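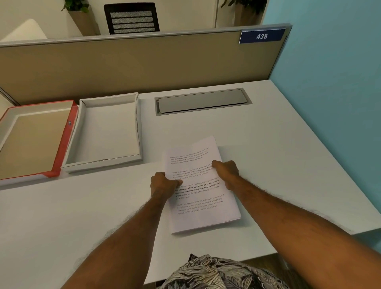

Printed pages on the desk, village life on top.

19/01/2019

I finished Gavin Matheson's memoir, The Drilley Road, and I can't work out who it's for. The jacket promises "a life reclaimed." What you get is 881 pages of a man moving to a small town and being pleased with himself for it.

The early part is good. His father's shop in Ogilvie, the unpaid bills, the brother who stops writing home. I read the first 102 pages in one sitting and told two people to buy it. I have since told them to wait for the library copy.

Then he gets to Drilley and everybody turns wise. The baker is wise. The man who fixes his roof is wise and won't take money. I grew up in a place that size, and our roofer took money, half of it up front. Matheson hears four separate neighbors make speeches about slowing down, and all of them talk just like Matheson.

I also don't buy the dialogue from when he was 8. Whole dinners, word for word? Maybe he kept notes. He never mentions any.

Krešimir Ristić covered much of the same ground in Dritineck, which is short and kind of mean, and I believed it. He lets his aunt be boring. He admits he left after one winter and made up a better reason later.

A sequel is due in April from Hitura, his publisher. It's supposed to cover the divorce, which gets one paragraph in this one. I'd read that, if his ex-wife wrote it.

Contact | © 2019 All rights reserved | Back to top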